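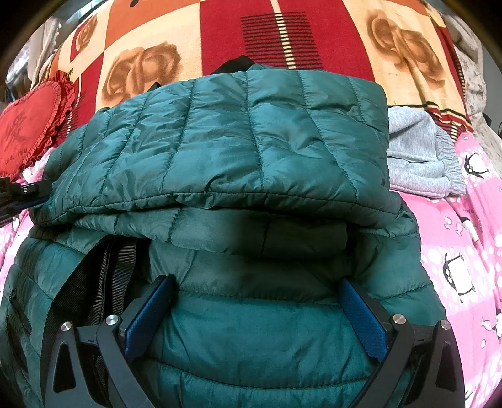
Quilted jacket on the bed, part folded.

June, 21:40. Rokcombe, second night.

Rain gauge emptied at 07:00, 17 mm. Barometer falling slowly since lunch. The forecast gives wind from the south-west backing south by morning, with low cloud on the ridge until midday. I have left tomorrow's start at 06:15 all the same and will decide at the gate.

Today was the lower half of the leat survey, from the sluice to the second road culvert. The channel is in better order than the old notes suggest. The bed is clay with a stone lining on the downhill side only, and the lining is sound as far as the sheepfold. Beyond that it has slumped in two places. The first slump is minor. At the second the water leaves the channel altogether, crosses the path and goes down the field, where the rushes show it has been doing so for years. I put a peg in at the top of each and took levels on both.

Total length walked was 1160 m by tape. The map gives a shorter figure, but the map cuts the corner at the larch plantation and the leat does not. Start level at the sluice sill 387 m, carried up from the bench mark on the chapel wall. Closing error on the return was 5 mm, acceptable over that distance and over that ground. I had expected worse. The tripod would not sit properly on the peat and I had to re-level at nearly every station.

The Dollitz level behaved. The compensator sticks slightly when the instrument is turned quickly, so I tapped the housing before each reading and booked the figure only when two readings agreed. It ought to go in for service before the autumn. The Pilex notebook is less good. The paper takes pencil when damp, as claimed, but the binding has gone at the middle pages and I have put a bulldog clip on it. Next time the older type with the sewn back, if it can still be had.

Flow at the sluice measured by bucket and watch, three runs, mean taken. At the culvert the same method gave a little over half of that. Most of the loss must be at the second slump. A repair there alone would probably restore enough water to fill the trough at the bottom farm, but that needs checking in a dry spell, and this is not one. Figures are on the loose sheet and need copying up.

Read two more chapters of Henriques on hill watercourses after supper. He is sound on gradients and tiresome on everything else. His rule for the minimum fall of an unlined channel agrees with what I found above the sheepfold, but his table is in feet per mile and I made a slip converting it the first time. Corrected in the margin.

Supper was soup, bread, the rest of the cheese. The stove in the front room smokes when the wind is in the south and I let it go out at eight. Left boot is letting in at the toe seam. Waxed it and stood it on newspaper. Both heels all right.

To do: copy up flow figures. Sharpen pencils. Cut six more pegs. Ask at the shop whether the upper track is open past the quarry, as the sign at the bottom contradicts the one at the top. If it is shut I shall have to go in by the dam, which adds most of an hour each way, and the upper half will then need two days.

22:15. Barometer down another point. Window shut.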